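Jornada de puertas abiertas en Tundville: una visita para aprender de quesos

Llegué a las 11 de la mañana, en septiembre, con mucho interés por la quesería Amora. Se entra por un pasillo largo. 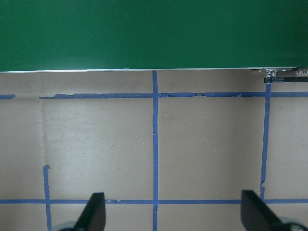 La leche y el cuajo

La leche viene de dos granjas vecinas. Nos explicaron que la cuajada reposa alrededor de 3 horas, y yo pensaba que era menos.
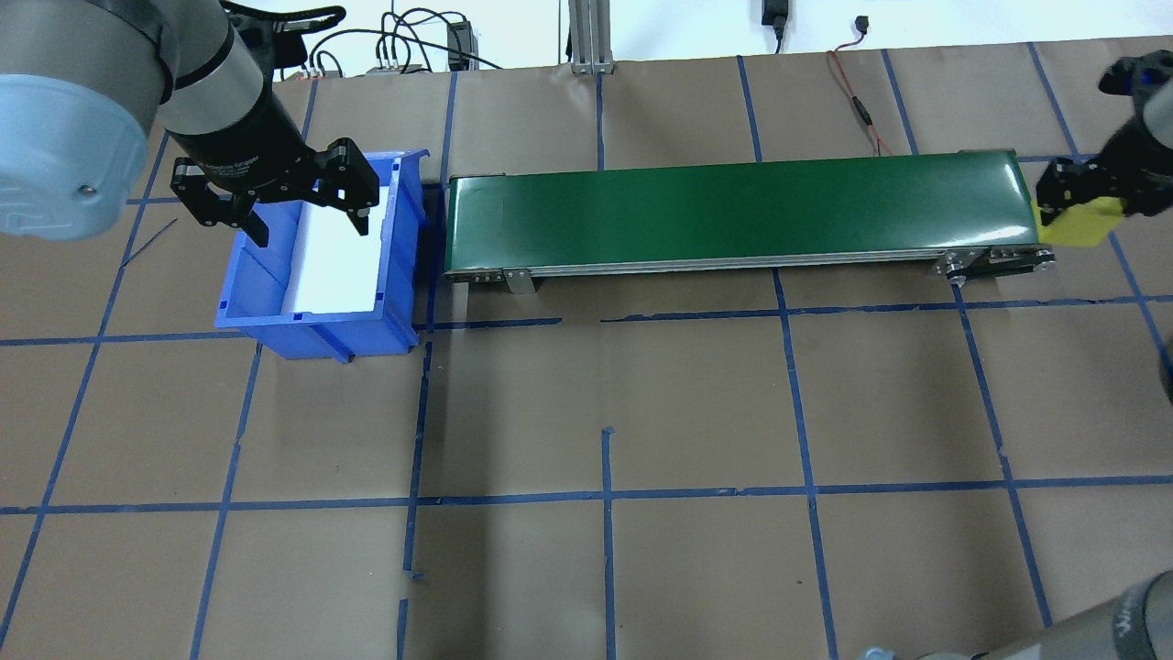
Cinta verde y cajón azul, planta baja.

Probamos el Haruna, suave, y el Drarnis, que es más salado y me gustó mucho más.
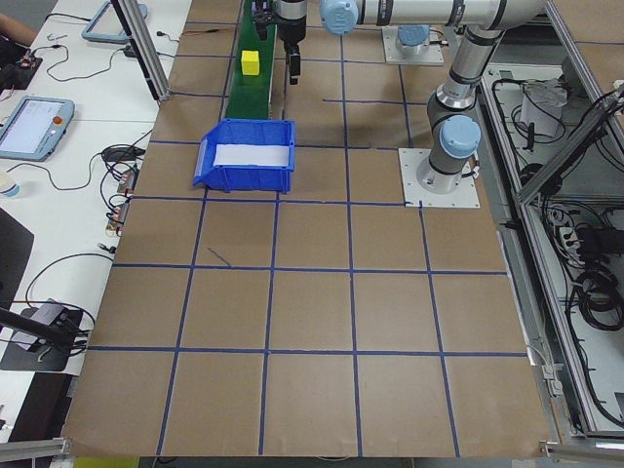
El Drarnis se madura en cueva y se le da la vuelta a mano. Cada pieza tiene su sitio en la estantería y se apunta en un plano. Ese plano es una cuadrícula, como la de cinta azul sobre papel marrón de la foto, pero dibujada en un cuaderno. 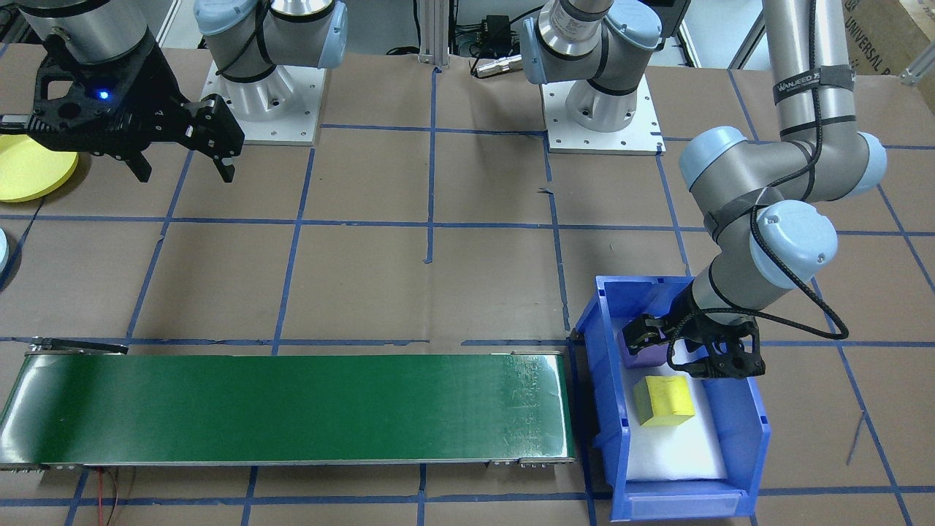 Cómo llegar

Hay autobús desde la estación. La entrada es gratuita y la degustación se paga aparte.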